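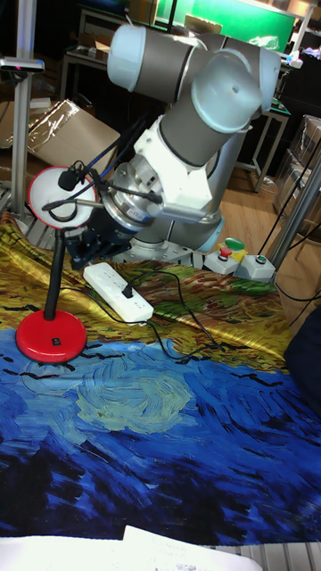

The arm and its red lamp at the Prelel open day in Soltness.

Features > Technology > Robots

An Arm, a Lamp and a Lot of Promises

Prelel wants you to believe that the robot helper is nearly ready for your home. I spent an afternoon at its Soltness workshop and came away with my doubts in good shape.

The star was Tapia, a gray arm bent over a table spread with a Van Gogh-style wheat field, crows and all. Its task involved a desk lamp and a power strip. The lamp has a switch on its base. I have a finger.

The company says Tapia has rehearsed with household objects for 8 months, in 310 sessions. Fine, but whose house? My lamp stands behind a couch, under mail. When I asked what happens if the lamp is moved to another table, I was told that was "on the roadmap." So was the price.

Greren, the firm paying for the work, plans home trials in six apartments. I'd like to see those before I see another open day.

537 shares | 6 comments
Contact | © Soltness Features | Back to top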